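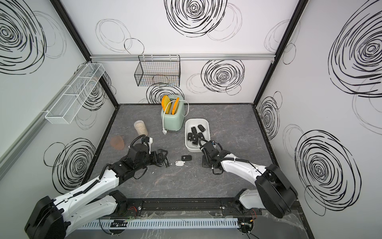
Second week on the two-arm build and the key fobs have taken over. I wrote last time that I'd sort the wiring before starting on any tasks. I did half of it. The trunking is on the front and the long runs go where they should, but there are still loose ends around the left base and I keep finding reasons to do something else.

The fobs came as a job lot from a man in Henbridge who was clearing out a locksmith's. Li-hua Ho went to fetch them and came back with a bag of door handles as well, which I have no use for. They suit this better than the wooden blocks I started with. They are slippery, they have a thick side and a thin side, and they don't lie the same way twice. Most are black. I put a white one in because the black ones all look alike on the recordings and I wanted one I could follow.

The task is simple enough. Fobs on the floor, white tray next to the toaster, move them from one to the other. Either arm can do it, but I wanted them both working over the same patch, and that's where the time has gone. If both go for the tray together the wrists meet. Chin-lung Wu wrote me a small locking script so that one arm waits for the other to clear. He called it Munora and won't say why. It works, though the waiting arm used to drop back all the way to its rest position each time, which was slow. Now it holds still a bit short of the tray.
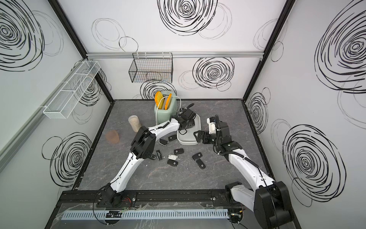 Both arms in close to the tray, with the fobs still on the floor.

Grip force was the next thing. The default setting in Prinix is 600, whatever that means in their units, and at that the fobs shot out sideways as soon as the fingers closed. I brought it down in steps and ended up at 67 for the thin edge. Anything lower and they slipped on the lift. If you have the same grippers, don't copy my number, because I've put rubber on the inside of the fingers and it changes everything.

The toaster and the rest of the kitchen things stay in for now. I could take them out and make life easier, but the arms will have to work round clutter at some point and I'd like the recordings to have it from the start. The toaster has been knocked twice, both times by the left elbow on the way back. I've raised the return path and it hasn't happened again so far.

I've had a few emails about the walls. I drew the swirls on the computer and had them printed at Ng, the sign shop by the station. With plain white walls the cameras had very little to line up on and the calibration wandered from one evening to the next. Any busy pattern would do.
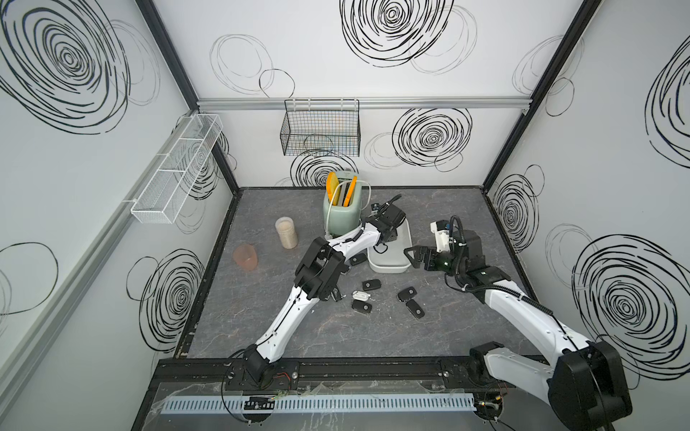

The part I'm least happy with is the handover between recordings. Resetting the fobs by hand takes longer than the run itself, and I always put them down in the same sort of loose bunch without meaning to. Li-hua suggested tipping them out of a mug, so I'll try that. I'd also like the right arm to do more. At the moment it takes whatever is nearest to it and the left one ends up with most of the work.

Run 2455 was the last one on the old disk. The new disk is in and mounted, and I've copied everything over except 4 runs that wouldn't read. I don't think they were good ones anyway.

Jobs for the weekend: finish the wiring at the left base, find a proper cover for the front edge, order more rubber, and reprint the cable clip that snapped. I was hoping to have drawers going by July but I'd settle for fobs that go in the tray every time.

Posted 2/18/25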